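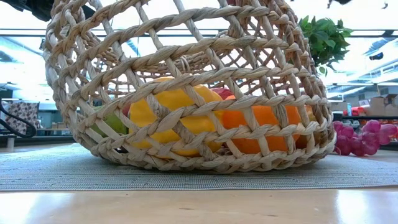 Chore automation

Chore automation is the attempt to get machines to do the small physical jobs of homes and workshops: clearing tables, folding towels, sorting parts, putting the shopping away. It is usually kept apart from the older business of household appliances, which do one job inside a box, and from industrial automation, which does one job behind a fence. The chore machine is expected to do several jobs, in the open, among furniture.

The field has been about five years from success for several decades. Progress in that time has been real, and is mostly visible to people who remember how bad it was before.

Contents
1 Definition
2 Background
3 The fruit basket problem
4 Household chores
5 Shop-floor chores
6 The Olham trials
7 Measuring success
8 Criticism
9 See also

Definition

There is no agreed definition of a chore. Most writers use the word for a task that an adult can do without training, would prefer not to do, and can't fully explain. The last part causes most of the trouble. A person asked how to put a pepper in a basket will say "you put it in the basket", and programmers have found this hard to work from.

A dishwasher is not normally counted, as somebody still has to load it. Robot vacuum cleaners are counted by their makers and disputed by everyone who has had to pull one off a rug fringe.

Background

Early household machines succeeded by changing the chore to suit the machine. Washing clothes by hand involves scrubbing, wringing and looking closely at collars. A washing machine does none of these things as a person would, and gets the clothes clean by throwing them about in a drum. The chore that was left over, getting the clothes in, out, dry, folded and back into the right drawer, stayed with the household and still does.

Factories followed the same path. A robot welding car bodies is fast and exact because the car body arrives in the same place every time. Where parts come loose in a bin, people were kept on to pick them out, often standing a few metres from machinery worth more than their street.

From the 2010s onwards, cheaper arms, better cameras and software that learns from demonstrations made it worth trying the leftovers. In the commonest method a person steers the arm through the task again and again, and the software is trained on the recordings. One result is that teaching a robot to tidy up requires a great deal of tidying up, followed by untidying, so that it can be done again.

The fruit basket problem

Putting fruit and vegetables into a basket, or taking them out, is a popular test. The goods are easy to come by in real or artificial form, and the result can be judged by anyone. It also contains a surprising share of what makes chores difficult.

Shape. A bell pepper has lobes, and a two-fingered gripper can close on it well or badly depending on the angle. An orange is kinder to grip but will roll if nudged. Grapes are the awkward member of the group. A bunch has no firm outline, and the machine must choose between holding the stem and holding the berries. Left lying on their side next to the basket, grapes are often the last item attempted.

The container. Test baskets used to be smooth plastic tubs. Open-weave baskets, with thick cord and wide gaps, are harder. A yellow pepper behind a lattice reaches the camera as several separate yellow patches, and the software has to work out that they belong to one pepper. Some early systems decided that they did not. The gaps also catch fingertips, and a light basket may come along with the fruit.

Hiding. Once several items are in, they cover one another. A bit of red skin showing between two larger things may be an apple or part of something else, and a person settles the matter by moving the orange. Teaching a machine to move one thing in order to look at another is a research topic in its own right.

Leaves. Bunches of greens bend, spread out and hide whatever is behind them. They are seldom mentioned in sales material.

Shine. Varnished tables and glossy peel throw back the ceiling lights. Depth cameras in particular may see a hole where there is a highlight. A woven mat under the basket helps a little, and has become common for this reason, although some laboratories say they just like the look of it.

Household chores

Reported ability varies greatly by task. The following reflects general opinion in the trade.

Floor cleaning: solved on flat floors, provided the floor has been tidied first.

Wiping tables: good. Deciding whether the table needs wiping: poor.

Putting groceries away: fair with firm goods and a known cupboard. Eggs are usually left out of the demonstration.

Folding laundry: fair with towels and T-shirts presented one at a time. Fitted sheets remain unsolved, in which respect the machines have caught up with people.

Washing up by hand: poor. Water, glass and soap are each difficult, and they tend to occur together.

Finding the other sock: no published results.

Speed is a separate matter. Many films of robots doing housework are played faster than life, a fact generally given in small type in a corner. Seen at its true pace, a robot clearing a table can be very restful.

Shop-floor chores

Shops and small workshops have been a little more welcoming than homes. The floor is level, there are fewer pets, and a manager can order that the boxes always be stacked on the same side. Moving closed boxes of known size is now ordinary work for machines. Opening them is less so, and dealing with what is found inside is less so again.

Greengrocery sits at the hard end. Stock changes with the season, no two items match, and customers rearrange the display all day long without telling the software. Bruising is a further difficulty. A gripper that is gentle enough for a pear may drop a melon, and fruit damaged by machine often looks perfect until the following day. For this reason trials with artificial fruit tend to report better results than trials with the edible kind.

Workshops ask for humbler things: sweeping up, returning tools to the rack, sorting mixed screws. Sorting screws can be done well. Returning tools depends on the tools having been on the rack to begin with.

The Olham trials

The Olham trials compared a two-armed machine made by Zenalent with its own previous model on a set of kitchen and stockroom tasks. The basket task was attempted 461 times. The newer machine completed it 378 times within the time allowed, the limit being 10 minutes per basket. The older one, over the same number of attempts, managed 295.

Zenalent described the outcome as a step change. The trial report, dated Mon 20 November, was cooler. It noted that the basket had stood in the same spot throughout, and that in a short extra session with the basket moved by the width of a hand, results for both models fell sharply. It also recorded that a member of staff had refilled the basket after each attempt in under a minute, while talking.

A second series at Iltby used a different basket, different lighting and a tablecloth. It was stopped early on account of the tablecloth.

Measuring success

Comparing claims is difficult because there is no common rule for what counts as finished. Some groups accept any item that ends up inside the rim. Others take points off for squeezing, for dropping from a height, or for help from a person. Help is the most disputed of these. A machine that calls a remote operator whenever it is stuck can look very capable, and critics have pointed out that hiring a person to do the chore would then save a step.

The Wiriya scale, sometimes quoted in trade papers, grades machines by how long a household can leave them alone. Its lowest grade is "not while the kettle is on". No machine has been awarded the highest, "a weekend".

Criticism

Three complaints come up often. The first is price: a machine able to fill a fruit basket costs a great deal more than a lifetime's fruit. Supporters answer that the same was said of the first washing machines, and that the basket was never the point.

The second is that homes will be altered to suit the robot, as kitchens were altered to suit the dishwasher, with plainer crockery, wider gaps between chairs and fewer things made of rope. Some designers see no harm in this. People who own things made of rope have been less keen.

The third comes from cleaners, shelf stackers and others who do the work for a living, and who object to hearing it called simple by people who have spent years failing to automate it.

As for whether machines can do chores yet, the usual answer among engineers is yes, followed by a list of conditions. With one table, good light, known objects and some patience, a current machine can fill a basket and often will. An ordinary kitchen on a weekday evening is still outside the conditions.

See also

Bin picking
Domestic appliance
Gripper
Remote operation
Tablecloth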